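Speaker notes: What the form can't do
Advance directives and the hospitals that file them
Gresau, 29 August 2026

Opening

Don't start with thanks, they'll have had plenty of that from the chair. Start with the form itself. Hold it up. Ask for hands: who has filled one in? Wait. Then ask who could tell a stranger on the phone where it is right now. Wait longer.

I filled mine in at a kitchen table with a ballpoint that was dying. I was pleased with myself for a week. Then I tried to find out what my local hospital would do with it and I have been in a worse mood ever since. So this is a talk by someone with a signed advance directive and very little faith in it.

Say early on: I am not going to talk about assisted dying tonight. I know some of you came hoping for it. That argument gets the television time and the well-known patrons. The question of whether a person's written refusal of treatment is read by anyone before the treatment begins gets a leaflet.

Definition, keep it short. An advance directive says what care you would and wouldn't want if you couldn't speak for yourself. Often it comes with a second page naming a person to decide for you, the health care proxy. Different states use different words and have different rules about witnesses. Don't get drawn into the witness rules, there's a handout.

The promise

What we are told, roughly word for word, in every campaign I've looked at: write it down and your wishes will be honored.

Slow down on "will be." Read it again to them if the room is quiet.

There are several jobs hidden in that sentence. The form has to exist. It has to be somewhere the hospital can get at it. Somebody has to look, at a bad moment, often at night. What it says has to fit the situation in front of them. Then the people in the room have to follow it, including a daughter who has just driven four states and disagrees. The campaigns push hard on the first job. The rest is left to luck and the filing system.

I'd have less trouble with it if the slogan said "may help." Nobody prints that on a tote bag.

The Overo review

This is the part people will want to write down, so go slowly and give the numbers twice.

Overo is a regional hospital that did something I respect, it checked its own work. The review took 211 patients who had told the admissions desk that they had an advance directive. They were asked the question, they said yes, a box was ticked.

Of those 211, the form itself was in the record for 111.

Pause.

So for the other hundred, the hospital knew a document existed and didn't have it. Some were probably in a drawer. Some were with a lawyer. Some may have been handed over at the desk and gone wherever things handed over at a desk go. The review doesn't say, and I'm not going to guess on their behalf.

Then they looked for any sign that a doctor had talked about what was in it. A line in the notes would do. They found that for 44 patients.

Warn the audience what this does not show. It is one hospital. It was a look at paperwork, so a good conversation that never got typed up counts as no conversation. It doesn't tell us that anyone was treated against their wishes. When somebody quotes these numbers at you as proof of a scandal, and somebody will, tell them it proves a gap in the record. That's bad enough without dressing it up.

Also be fair: the other hospitals in the area haven't published a thing. I'd sooner be cross with Overo for what it found than reward the ones that never looked.

The registry pitch

Now to Jayawardena. Company, sells a digital registry. You upload the form, you get a card for your wallet, and a hospital can call it up. The sales material has a line I wrote down because it bothered me: "Your voice, always in the room."

Is it? The card is in a wallet. The wallet is in a plastic bag with the shoes. I asked which hospitals near here have a working connection and was sent a map with a lot of shading on it. I asked what the shading meant. I'm still waiting to hear.

I did ask two things that I think anyone should ask before paying a subscription for this. How many times was a form opened by a hospital last year? What happens to my form if I stop paying? On the first, they don't release that. On the second, the form is archived, and I could not get a plain answer about whether an archived form can be seen from an emergency room.

It could be a decent product. I've no evidence that it's a bad one. My complaint is that we're being asked to take the important part on trust, and it happens to be the part they charge for.

Drink some water here. Check time. If running late, skip straight to the section on wording.

Surgery, and the directive that goes quiet

This one surprises people. Many assume that a do-not-resuscitate order stays in force when a patient goes in for an operation. In a lot of places the old habit was to suspend it automatically in the operating room and switch it back on somewhere in recovery. Professional advice has moved toward talking it through beforehand with the patient and deciding together, which is called required reconsideration. Whether that talk takes place, and whether it's more than a form slid across a clipboard, I can't tell you. I haven't found anyone who keeps track.

There are real reasons for treating it differently. Anesthesia itself can cause the kind of trouble that would count as an arrest on the ward, and it can often be put right quickly. A patient who refused chest compressions while dying of something slow might well accept help for a short, fixable problem during a hernia repair. Fine. Then ask them. My quarrel is with the silent version, where the rules change at a set of double doors and the patient has not been told.

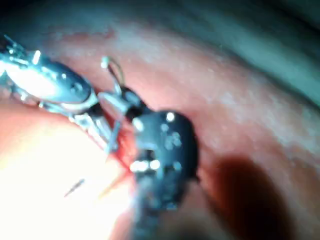 One surgeon wrote to me after I gave an earlier version of this talk in March, and the letter was sharp. It said that I was making suspension sound sinister, that no team wants to stand with its hands folded over a problem it has caused and can fix, and that patients who are asked nearly always say "of course, do what you need to do." The letter ended: "You want us to have a philosophy seminar before every procedure."

Read that bit out in full, it's a good letter and it deserves better than a summary.

My answer, for what it's worth. If patients nearly always agree, the conversation will be short. And "nearly always" leaves a few people who wouldn't have agreed, and those are the ones the form was for. I accept the point about sinister. I've taken that word out of the notes and I'll try to keep it out of my voice.

I'd also like to see where "nearly always" comes from. It may be right. It sounds like the sort of thing that is learned from the patients who were asked by someone in a hurry.

Wording

Get the handout round now.

Read the phrase: "no heroic measures." Ask what it means. Let three or four people answer, don't correct them. They won't agree. Antibiotics? A feeding tube for a week? A ventilator overnight? I've heard every one of those called heroic and every one called basic care.

The other phrase: "if there is no reasonable hope of recovery." Recovery to what? A doctor may mean leaving the hospital. You may mean reading a book and knowing who gave it to you.

The Esau project rewrote its form after complaints of this kind. The new one asks people to describe a day they would find acceptable, in their own words, before it asks about machines. I like it more than I expected to. I'm still not convinced. It's a warmer form, and the people running the project talk about how satisfied people feel after filling it in. Satisfaction at the kitchen table isn't the thing I'm worried about. Show me that it changed something on a ward and I'll come back here and say so.

What I'd do anyway

They will ask, so have this ready. Don't let it turn into a pep talk.

Name a proxy. If you only do one page, do that page. A person can answer a question the form didn't think of. Pick someone who can stand being disliked by your relatives for an afternoon. It may not be your spouse.

Tell that person what you'd want, out loud, more than once, and tell the ones you didn't pick that you didn't pick them.

Give a copy to your doctor and then, at the next visit, ask to be shown it on the screen. This is awkward. The first time I did it the form wasn't there. The second time it was there, filed under insurance.

Before any operation, ask what happens to your directive while you're under, and who will write the answer down.

Don't pay for a registry until it tells you how often hospitals open it.

Questions I expect

"Aren't you putting people off?" Perhaps. I've thought about that on the bus. But someone who believes the paper will take care of things stops asking, and I think that person is worse off than one who has been told it might not.

"Isn't this just an argument for better computers?" Partly. Better computers would help with the hundred missing forms. I don't see what they do about the 111 that were sitting there.

"Would you tear yours up?" No. It's in the blue folder by the phone, and my proxy has a copy, and so does the insurance tab.

If the assisted dying question comes up after all, say there's a meeting on it next season and take the next hand.

Collect the spare handouts, there weren't enough last time.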